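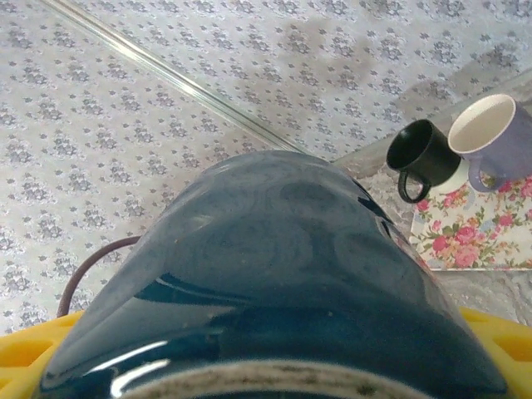 Robots at the Mug Shop

Vimala Fernandes has worked at the Kavville pottery for 12 years. Her job used to be the same all morning. She picked up a mug, checked it for chips, put it down and picked up the next one. On a busy day in August she handled 162 mugs before lunch, and her wrists hurt by noon.

Now robot arms do a lot of the picking up. A robot arm bends at joints, a bit like your shoulder, elbow and wrist. At the end is a gripper, which does the job of a hand. It closes on a mug from two sides and holds it.

Holding a mug sounds easy. For a robot it is hard. Mugs can be shiny, and shiny things are tricky for a camera to see. If the gripper squeezes too hard, the mug may crack. If it squeezes too softly, the mug may slip.
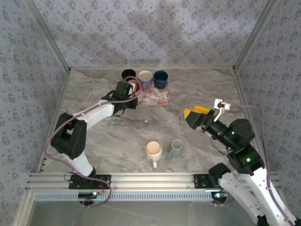 Two robot arms and a group of mugs in the work area.

So what do the people do all day? Vimala still decides which mugs are good enough to sell. She looks for thin cracks and bumps in the glaze – the glassy coating on a pot. She also learned how to stop the arms and start them again.

Her coworker Rupert Grabner had to change jobs. He used to move mugs from shelf to shelf, and now he mixes glazes. It took him seven weeks to learn. He likes the new work, but he misses chatting with Vimala at the bench.

Not everyone at Kavville was happy at first. Some workers worried they would lose their jobs. The owner, Vandana Garg, held a meeting so they could ask questions, and they agreed that anyone whose job changed would be trained during work hours.

Words to know
Automation: using machines to do work that people did before.
Gripper: the part of a robot that holds things.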